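Badminton for Beginners, Unit 2: The Shuttlecock
Course notes, F. Loureiro

Okay, we're off the court for this one. I know, I know, you all came in your court shoes and I'm making you sit down. But last time I watched half the group grab whatever was on top of the pile and start hitting, so this unit is all about the bird itself, and we'll be back to footwork before you miss it.

A shuttlecock (shuttle, birdie, bird, I use all of them and I'm not going to stop) has a cork base and a skirt. In a feather shuttle the skirt is made of sixteen overlapping feathers, pushed into the cork and held together with thread and glue. The feathers all come from the same side of the bird, which is why a shuttle spins as it flies. If you mix left wing and right wing, it wobbles all over the place. A nylon shuttle has one molded skirt instead, and it flies a little differently: it doesn't slow down quite as sharply at the end of a clear, so your timing will be off if you switch back and forth in one session. Please don't.

Most of what we hit in this course is feather. I buy them from Oksanen, the little sports shop by the bus station, and I keep some nylon ones from Dukico for the serving drills, where we really do abuse them. 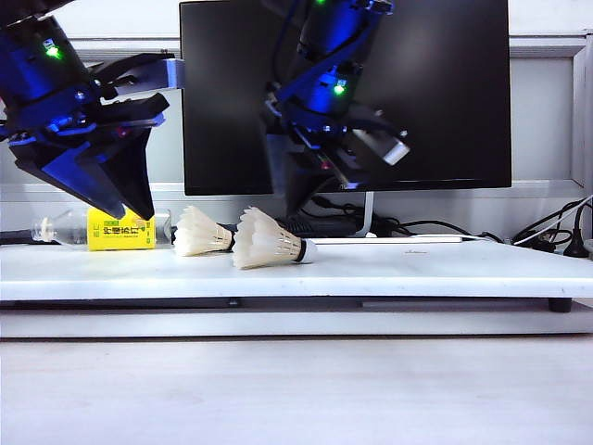 Before you hit anything, look it over. Pick the shuttle up by the cork, never by the feathers! Turn it slowly and check that the feather tips make an even circle. Run a fingertip lightly over the thread. Then look at the cork, which should be round and firm with no dents. One frayed feather is fine for drills. A snapped shaft means it goes in the practice bucket, and if two are snapped I'd say let it go.

Flattened feathers you can often fix. Smooth each one from the cork end out to the tip, between thumb and finger, and tuck the overlaps back in order so each feather sits over its neighbor the same way all around. Tatia in the evening group is much better at this than I am, so ask her to show you.

Speed. This is the part people email me about. Shuttles are sold in different speeds, and the right one depends on temperature and altitude. Warm air is thinner, so the shuttle goes farther and you want a slower one. In March, with the heating barely on, I go up a speed. To test one, stand at the back boundary line and hit a full underhand stroke, upward and parallel to the sideline. It should land a bit short of the opposite back line, between the test marks if your court has them (the Bemetti courts do, ours don't, so I put tape down).

Storage: back in the tube, all facing the same way, and keep the tube out of a hot car. Feathers get brittle when they dry out. Some players steam theirs the night before, and I'll demonstrate with my kettle next time.

For next time: bring one used shuttle from home or from the bucket, smooth it out as best you can, and write me some 100 words on what was wrong with it and how it flew afterward. Handwritten is fine. Court shoes again, yes.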